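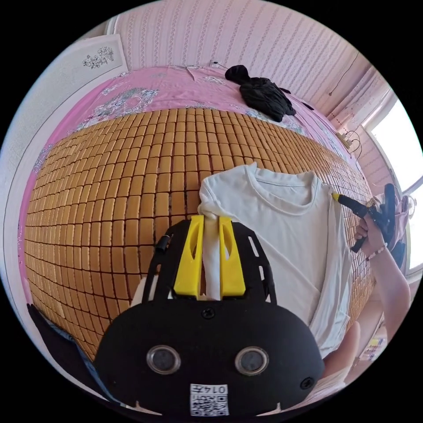
How to bring your folding team into an automation project

In April our laundry service at Altico decided to try automatic folding for plain garments. I am the shift coordinator, and this page is for coordinators in other laundries who must prepare the same change. It covers the people and the daily routine. For the machine settings, please read the manual of your supplier.

What you need before the start
One person from the folding team who is released from the normal plan for part of the shift.
A written folding order for each garment type.
A quiet place with a flat surface and good daylight.
Two hand-held grippers, one for each hand.

Step 1. Write down how the work is done now
Ask each folder to show you a t-shirt, slowly. In our team Aparecida Conceição and Gion Frei had both folded shirts for years, and they did not do it the same way. She takes the shirt first at the shoulders, he takes it at the hem. Do not decide alone which way is correct. Let them discuss it, and write the result on one sheet of paper. We needed two afternoons for this.

Step 2. Begin with one garment
Choose a plain white short-sleeved t-shirt. Leave shirts with buttons, trousers and everything stretchy for later. Our first list had eleven garment types and it was too much.

Step 3. Practice with the grippers
Working with two fingers on each side is strange in the beginning. Pinch a small fold of fabric, lift it, and only then move the other hand. If you pull with both at the same time, the shirt slips. Start every round with the shirt crumpled, as it comes from the dryer – a shirt which is already flat teaches very little.

Plan short sessions. The trigger makes the hand tired, and our folders asked for a change after 40 minutes. Now we write this change in the shift plan, so it does not depend on who is in charge.

Step 4. Keep a simple record
Our team recorded 261 folds in the first month and 2,051 until the end of the trial. The goal was 2,000. Write down the failed ones too, with a short note such as "sleeve inside" or "dropped at collar". Diễm Vũ made a table for these notes, and later it became the most used document of the project.

Step 5. Talk about the jobs early
I made a mistake here. I waited until the plan was ready, and in the meantime people had their own ideas about who must go. Seraina Gisler from the works council told me to hold a meeting with open questions, even if I had no answers for half of them. It was uncomfortable but useful.

What changed for us: the folders do less plain folding and more checking, sorting and repair. Two people like it. One colleague misses the folding, she says it was the calm part of the day – we keep one manual table for her and for the delicate items. The pay group for checking is higher, and this must be agreed in writing before the first shift with the new tasks.

Step 6. Decide who may stop the work
Every folder should be allowed to stop the line without asking. Put this sentence on the wall in all languages of your team. We have five.

Next garment on our list is the pillowcase. I will add the notes to this page when we have the folding order ready.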